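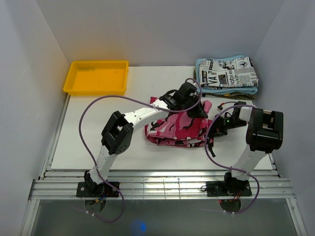
Unit 13: Time and Pacing in the Long Novel
Course notes, K. Massawe

Reading for this unit
Kiprono Massawe, The Brutport Ferry, chapters 1 to 9 and the last chapter. Page numbers below refer to the Goken paperback. The Lam hardcover has different pages, and students using it should cite by chapter and paragraph.

1. Two kinds of time

Every narrative has a story time and a text time. Story time is the span the events take up in the world of the book: an afternoon, a winter, forty years. Text time is the room those events take up on the page. It is measured in lines or pages, as no other measure is the same for all readers.

Pace is the relation between the two. A passage that covers ten years in a paragraph has a fast pace. A passage that covers ten minutes in a chapter has a slow one. The terms say nothing about whether a reader feels interest. A slow passage can be tense and a fast one can be dull.

2. The five rates

Ellipsis. Story time passes and no text is given to it. The gap may be marked ("Two years later") or unmarked, in which case the reader must work it out from later evidence such as a child's age or a change in the season.

Summary. Text time is shorter than story time. Most novels use it to join scenes and to report habits.

Scene. Text time and story time are treated as equal. Dialogue with few tags is the usual case. The match is a convention. Pauses in speech are rarely given their real length.

Stretch. Text time is longer than story time. A fall from a horse may take two pages. Use is mostly limited to moments of danger, shock, or decision.

Pause. Story time stops and the text goes on. Description, comment by the narrator, and general statements fall here. Where a character is looking at the thing described, the passage is better classed as scene, with the looking as the event.

Mark your copy with the letters E, Su, Sc, St, and P. The letters are used in the exercise and in the exam.

3. The opening of The Brutport Ferry

The novel begins in 1826, with the arrival of a widow at Mitwood. The date appears in the first sentence and is not repeated. Later dates have to be counted from it.

Chapter 1 is almost all scene. It covers one evening, from the unloading of the carriage to the locking of the house, and has one short pause on page 6, where the narrator gives the age of the building. The pause comes between a question and its answer. Compare the version in which the same facts are placed before the question: the reader gets the same information, but the delay is lost.

Chapter 2 opens with an unmarked ellipsis. On a first reading most students place it on the next morning. The mention of cut hay in the fourth paragraph moves it to summer at the earliest, and the evening in chapter 1 had frost. At least several months have passed. Note that the narrator has not told a lie at any point. The reader has applied a default rule (a new chapter follows closely on the last) which the text then corrects.

Chapters 3 to 5 alternate summary and scene at short intervals. The typical unit is a half page of summary ending in a single habitual act, followed by one particular instance of that act. The verb forms carry the change:

"She would walk down to the landing when the light went."
"She walked down to the landing, and the boat was already in."

The move from "would walk" to "walked" is the only signal. There is no line break and no adverb of time.

4. Frequency

Pace should be kept apart from frequency, which is the number of times an event is told compared with the number of times it happens. There are three common cases:

Told once, happened once (singular).
Told once, happened many times (habitual).
Told many times, happened once (repeating).

The ferry crossing in chapter 4 is the main repeating event of the book. It is told first as a scene, then in a letter in chapter 7, then as part of a court statement, and last in the narrator's summary on page 682. The four accounts differ in length and in who is present on deck. The court statement is the only one that leaves out the brother.

In the seminar we will not try to settle which account is correct. The text does not supply enough to do so. What can be shown is that each account slows down at a different point, and that the slow point fits the interest of the teller.

5. The middle section

From page 222 the pace changes and stays changed for about a third of the book. Scenes get shorter, and the summaries between them get longer and take in more characters. Two effects follow.

First, the reader is given less direct speech, and the remaining speech gains weight. A single line of dialogue inside three pages of summary tends to be read as important even when its content is plain.

Second, secondary characters can age. The widow's son is a child on page 222 and signs a lease nine chapters later. No scene shows the change. It is spread over subordinate clauses ("by which time the boy had outgrown the pony").

Some students describe this section as rushed. That word mixes a description of pace with a judgment. In written work, give the rate first, with a page reference, and put the judgment in a separate sentence.

6. Terms often confused

Flashback and pause. A flashback has its own story time, earlier than the main line. A pause has none.

Summary and backstory. Summary is a rate. Backstory is a kind of content and may be given at any rate, scene included.

Chapter and scene. A chapter is a division of the text. One chapter may hold many scenes, and one scene may run across a chapter break, as with the dinner that links chapters 8 and 9.

7. Exercise

a. Take any six consecutive pages from chapters 3 to 5. Mark each change of rate in the margin.
b. For each change, underline the word or phrase that signals it. If there is no signal, write "none" and give the line where the change first becomes certain.
c. Rewrite one passage of summary as scene, in no more than a page. Keep all the facts. Add none that the summary rules out.
d. In one paragraph, state what the rewriting forced you to supply.

Part d carries half the marks. Bring two printed copies to the October seminar. The next unit covers order, and requires chapter 7 and the court statement to be read again side by side.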